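Dronby 247 Bench Dehumidifier
Stock code 1487
Reviewed for the shop pages by Thomas Messina, January 2022

Price: £247 including VAT
Delivery: 8 working days, mainland only
Guarantee: two years, parts only

The maker says the Dronby will "transform the air in any workshop". We sell it, and we would not go that far. It is a small dehumidifier with a decent fan and a tank you have to empty. If your roof leaks, mend the roof first.

What it does reasonably well is keep a closed, single-skin garage or shed from getting clammy over winter. I ran one through December in mine and the chisels came out of it without the usual orange freckles. The winter was mild, so make of that what you like.

The brochure talks about a "smart humidity brain". There is a dial. You turn it to the right for drier air and the machine runs more often. The numbers printed round it didn't agree with either of my hygrometers, which didn't agree with each other.

Noise: the brochure says "whisper quiet". You can talk over it. You would not want it beside a bed.

Running cost: the leaflet promises pennies. It depends on your tariff, how damp the place is and whether you leave the door open, and the leaflet doesn't ask about any of those.

Tank: fits under a low tap, just. The float sticks if you put the tank back at an angle, and then the machine sulks until you take it out again. A drain hose is sold separately (part 2063) and should have been in the box.

Compared with the Komow we used to stock, the Dronby is lighter and easier to clean. The Komow had the better castors. The Prurari costs more and I can't tell you what the extra money buys. 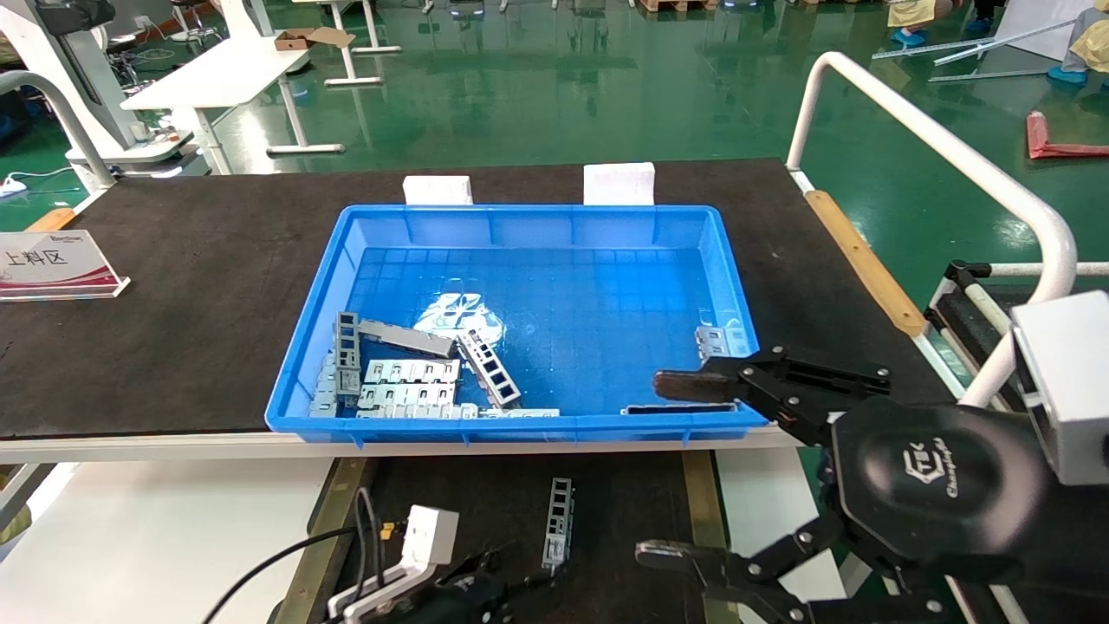 Bare steel is what most people are worried about when they ring us. A dehumidifier slows rust down. It won't shift rust you already have, and it won't help with anything put away covered in fingerprints. A wipe of oil costs far less than this machine and you should try that first.

Filters: Zawadzka make a replacement that fits and costs less than the maker's own. Rinse the old one a few times before you buy either.

Not suitable for unheated rooms that regularly freeze. Returns accepted unused, in the original box, with the tank packing still in place.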